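Can a robot arm clear a kitchen counter yet? I have spent most of March on the question, in simulation, and my answer is "sometimes, slowly, if the objects are kind."

The setup is ordinary. One arm, one two-finger gripper, a marble countertop with the usual clutter on it. The chore is pick and place: take the thing named in the instruction, put it where the instruction says. I ran the Troltuvari policy, with Clasik as a scripted baseline, for a total of 1,160 attempts.

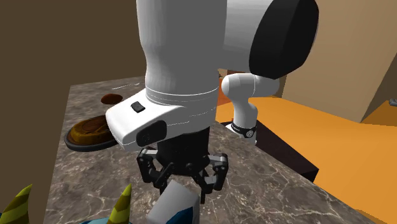 The first number people ask for is the success rate. Troltuvari finished 79 percent of its attempts. That sounds good until you consider what a 21 percent failure rate means for anything made of glass. The scripted baseline did worse on clutter and better on single objects, as scripts tend to.

Most failures came from the approach. Plain boxes are a good test of this. They have flat parallel sides, so a parallel grasp should be trivial, but a wide box leaves little clearance inside the fingers, and a few degrees of error in wrist rotation puts a fingertip on the top face. A pot behind the box makes it harder again, as the planner has to treat the rim and handles as obstacles.
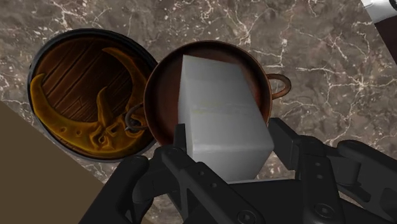
Ghent, 14 March 2019

I reran the box cases with a slower descent and a second pose estimate just before the fingers close. Failures from bad alignment fell to 13. Cycle time went up by 4 seconds per attempt, and I will accept that in a kitchen. On a shop floor I would not.

Cartons, eggs and mugs remain three separate problems. A carton on its side needs a different grasp from one standing up. An egg needs force control, and my contact model is too crude to tell me anything useful about shells. Mugs depend on where the handle points.
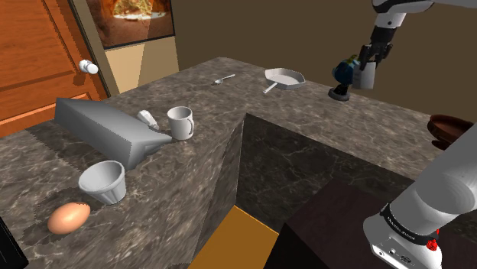
Stijn Martens wrote to say that I am measuring the wrong thing. In his view a chore is finished when the whole counter is done, and a per-object rate flatters the machine. He ran the same sort of test on Nandus and stopped reporting single picks altogether.

He has a point. If each pick is independent at 79 percent, five in a row come out at 31. I will report full-counter runs next, with the slower descent left on.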